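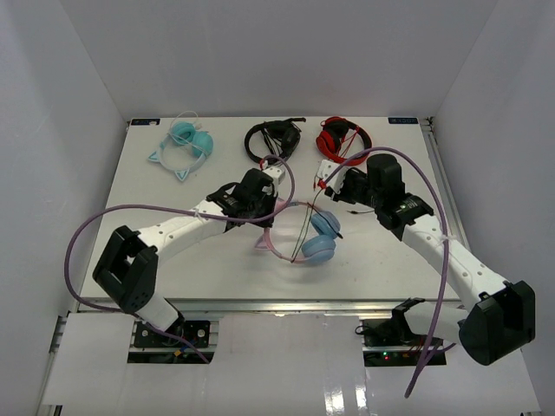

**Headphones** are a pair of small loudspeakers worn on or over the ears, and few everyday objects have had such a lively history! Early sets were heavy, stiff things made for telephone operators and radio listeners, and comfort came a long way second to hearing the message at all. Modern pairs are dressed for fun as well as for sound: some come in plain black, some in bright red with padded cups, and some, like the light teal pair, even have pointed cat ears.

## How they work

Inside most headphones sits a thin diaphragm fixed to a coil of wire, with a magnet close by. The music arrives as a changing current, the coil moves back and forth, and the diaphragm pushes the air – a wonderfully simple idea that still does the job today.

## Main types

- **Circumaural** cups surround the whole ear.
- **Supra-aural** cups rest on top of it.
- **Open-back** designs let air and sound pass through, giving a roomy feel but plenty of leakage.

## Impedance

Impedance is measured in ohms. A 32-ohm pair suits most phones, while a 600-ohm studio pair usually wants a proper amplifier. The writer Margit Illés, in her guide *Ranport*, calls the first listen through a well-matched amplifier "a small birthday", and many collectors would agree.

## See also

- Loudspeaker
- Microphone
- Binaural recording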